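5.3 False grasp reports

Of the 100 trials on the Warnholm bench, 21 ended with the controller reporting a successful grasp when nothing was held. The Kolev driver infers contact from finger position: if the fingers stop short of the fully closed setpoint, an object is assumed to be present. This worked with bare fingers. Once the fingers were wrapped, the stopping point moved by up to 2 mm between trials, enough to cross the detection threshold on an empty close.

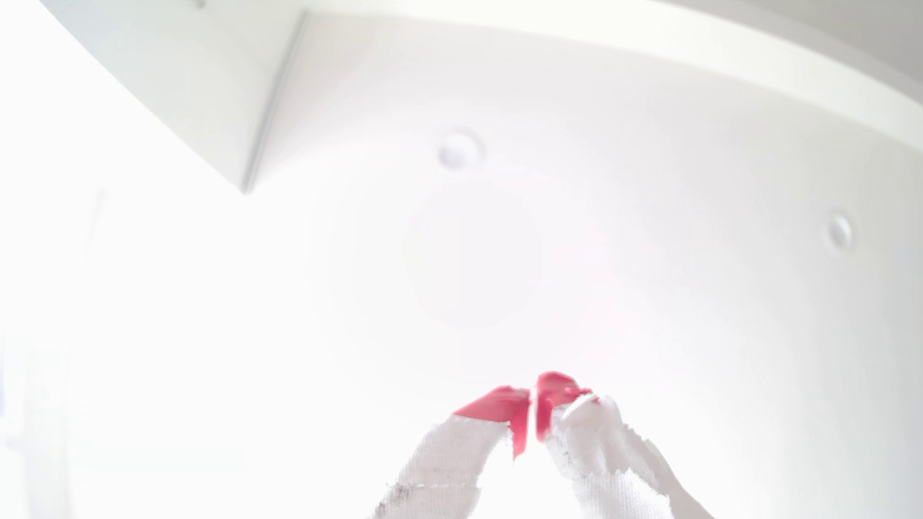 Figure 6. Wrapped gripper fingers with red-pink tip pads. No object is held between the pads.

We first suspected the motor current limit and lowered it in April, with no effect on the rate of false reports. Dixit then repeated the empty closes with the wrap removed and the pads left in place, and the fault did not recur. We attribute it to compression of the covering – the threshold had been set before any covering was fitted and was never revised.

The consequence is more than a lost trial. After a false report the arm moves to the place position at transfer speed, and the next pick is planned as if the bin had one item fewer. In two trials this brought the fingers down on an item the planner had already deleted, and the protective stop was triggered. The remaining trials were run with a wrist force check before transfer, as described in Section 6.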